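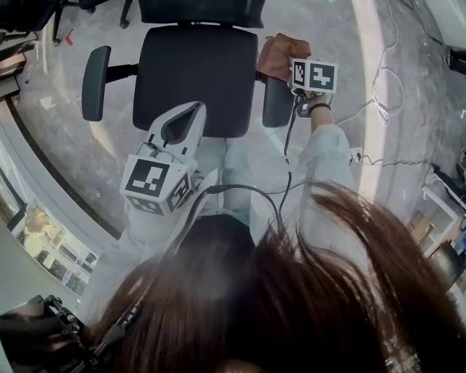 Handheld grippers, one per hand, marker cube on each.

Planning the next equipment round for Flitdale. Notes in case anyone else is pricing the same thing. 1/5

Budget by the operator set, not by the gripper. A set for us is 2 grippers, head camera and mount, wrist straps, cables. Leave the cables out of the quote and you will be buying them in November at full price. 2/5

Gandulon quoted 109 days' hire against outright purchase. Break-even came out at day 70, with spares included. Past that, buy. Hélder Coelho checked the sums and moved one line: insurance belongs under hire. 3/5

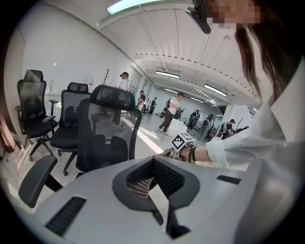
Floor space is the line most plans miss. Each operator needs a chair, clear reach on both sides and a cable route that stays off the walkway. Paewai has the room — Bolasau would need a second socket run first. 4/5

Still open: printed marker faces. They scuff, and the supplier's minimum order is 100. Does anyone print their own, and on what stock? Matt finish only, please. 5/5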